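Budget thread, 2 Jun 2021. Quote from Furgate expires Friday so I'm thinking out loud here, sorry in advance

We have one arm running at the Dornham bench. Plan says a second one before December. Plan was written before anyone priced fingers

So. The arm is the easy line item. Everybody argues about the arm. Meanwhile the stuff that hangs off the end of it is where my spreadsheet goes weird

Fingers, pads, wrist camera, cable that goes to the wrist camera, spare cable becuase the first one got eaten. None of that was in the original request

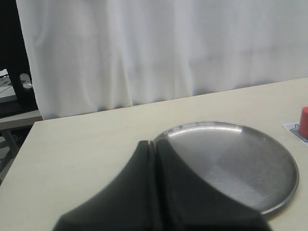 Fingers are quoted at $400 a pair from Furgate. Kravets wants less but minimum order is 4 pairs and lead time is 21 days. Which is fine if you know what you want. We sort of know what we want

The tasks on the list are all tabletop. Small stuff on steel, flat cloth, a cup or two. Nothing heavy. I keep getting sold payload we will never use

Seriously if your heaviest item is a plate do not pay for the big arm. Pay for the gripper and for somebody's time to set it up

Setup time!! Not in the quote. Not in any quote. I put in 2 weeks and my boss laughed

Cloth is the one I can't budget. Hard objects I can guess at, you try a finger, it grips or it slides. With fabric I have no idea if we need different pads or different fingers or just more hours. So right now there's a line that says "fabric - tbd" with a big fat zero next to it

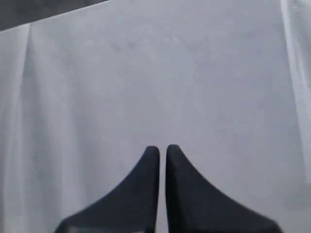

Ultent replied that a zero is the worst thing to put in that box, finance reads it as free and you never get it back. Put a real number, any number, and label it testing.

ok yes. Fair. Changing it now. Going in as one extra pair of fingers plus a set of soft pads, under "testing". If we don't spend it, it rolls into spares

Other thing that bit us last time - consumables. Pads wear. Screws walk off. Curtains and table tops and trays are cheap but they come out of a different account, and that account needs its own approval, so you wait on a tray while a very expensive arm does nothing

Make one list. Bench stuff and robot stuff on the same page. Same signature

Service contract: still going back and forth. Furgate has a yearly one, Kravets is pay per visit. With one arm I'd go per visit. With two I honeslty don't know

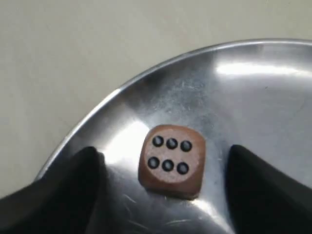
Someone in the replies says to skip the contract and buy a second gripper outright, swap it when it fails and mail the dead one in, no waiting on a tech.

I like that a lot. Also covers us for small parts work, where a worn fingertip messes up a whole afternoon before you figure out it's the fingertip

Asked Kravets if they do a trade-in on dead units. No answer yet. Will post if they write back

Where it stands:
second arm, same model, no payload upgrade
spare gripper instead of contract
fabric testing line, not zero
trays and pads on the same request
setup time, 2 weeks, boss can laugh again

Still over. Probably pushing the second camera to next year, one wrist cam per arm and live with it

Sending the request tomorrow morning. If you've bought fingers from either of these two, replies are open, esp about the lead time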